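Ticket 3564 - Gripper width drops out partway through handheld demos
Project: Plikham
Opened by: Ashton Hapeta
Status: Open, workaround in place
Component: width estimation, replay filter

Hi all, me again. I've been fighting this one since the start of July and I finally have enough to write down, so please bear with the length.

Short version: we record demos with the handheld grippers, run them through Hukodeo to get poses and jaw width, and then train on whatever survives the replay filter. Out of 400 demos in the last batch, the filter tossed way more than I'm used to, and nearly all the rejects failed on width. Poses look fine! The trajectories are smooth, the start and end points land where they should, and then the width trace falls to zero for a few samples and jumps right back.

What I tried first, in order:

Re-ran the whole batch on the older Hukodeo build. Same dropouts, same timestamps. So it isn't the update, and I owe Kvam an apology for blaming it in chat.

Swapped calibration files between the two grippers. Width was off by a constant (as you'd expect) but the dropouts didn't move.

Turned off smoothing. That made it worse to look at but easier to understand, because now I could see the dropouts were 5 samples long at most. The smoother had been smearing them out into those big ugly dips.

Then I pulled up demo 1132, which is one of the bad ones, and stepped through it by hand next to the width trace.
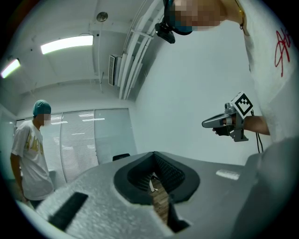

Does a short width dropout make the whole demo useless for training?
Most of the time it doesn't. If the jaws aren't moving on either side of the gap, you can fill it in with a straight line and the policy never knows the difference. The ones to throw out are where the gap lands right on a grasp or a release, since that's the moment you care about.

So that's what I changed. The filter used to reject on any zero in the width channel. Now it looks at the width on both sides of the gap, and if the two values agree it interpolates and moves on. If they don't agree, the demo still gets rejected and goes in the review folder with the sample index in the log.

I ran the new filter over the batch this morning and trained a quick policy on the result, with the old filtered set as the comparison. Same seed, same number of steps. Validation loss on the width channel came down and the rest stayed flat, so I'm happy enough to keep it on for now. I haven't done rollouts yet - the arm is booked by the Gometby folks until they finish their sweep, and I'm not going to call this a result from loss curves alone.

Still open:

I don't know why the dropouts happen in the first place. My best guess is the detector losing confidence on fast wrist turns, but I've found a couple in slow segments too, so don't quote me on it.

The agreement threshold is hard coded. I'll move it to the config tonight.

If anyone has older batches with the raw width still saved (before smoothing), please link them in a comment. I'd love to know if this has been going on longer than we think.

Leaving this open until the rollouts are done.

- Ashton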